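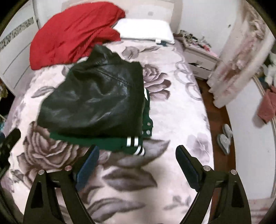

Ridus has released version 2 of Kidinlow, its open-source library for serving responsive images, with a new default for how placeholders are generated while a page loads. Earlier versions sent a small blurred copy of each picture, encoded inline in the HTML. The new version sends a short string of colour values and draws a gradient from it in the browser. The difference shows most on pictures with one strong colour against a pale ground, such as a bright red cloth bunched up beside a white pillow on a cream and pink bedspread, where averaging the whole picture to a single tone gives a dull pink that matches no part of it. Kidinlow now samples a grid of cells and keeps the strongest colour in each.

The string is stored in a data attribute on the image element and is read by a script that must be loaded in the document head. If scripting is turned off, the browser falls back to a plain background colour set in the style attribute. Width and height attributes are now required. The build step stops with an error if either is missing, where version 1 only logged a warning.

According to the release notes, written by maintainer Thibault Joly, placeholder data for a test catalogue of 400 product pages fell by almost half. Build times went up slightly on the same catalogue - the notes put this down to the extra sampling pass, which does not yet run in parallel. Gilles Besson, who looks after the command line tool, has opened a ticket for that work and marked it for November.

Sites that use the Tostport plugin will need to update it before moving to the new version. The plugin reads the old inline format directly and will output an empty attribute if it finds the new one. A patched build is available from the plugin's download page. The Vaněk theme is not affected, as it calls the library through its public functions only.

Two settings have been removed: the blur radius and the inline size limit. Configuration files that still contain them will load, but the values are ignored. The old behaviour can be kept by setting the placeholder mode to "legacy", an option that Joly says will stay until version 3.

Kidinlow 2 was published on 18 July 2019 under the same licence as before. Bug reports should go to the project's issue tracker and include the output of the check command.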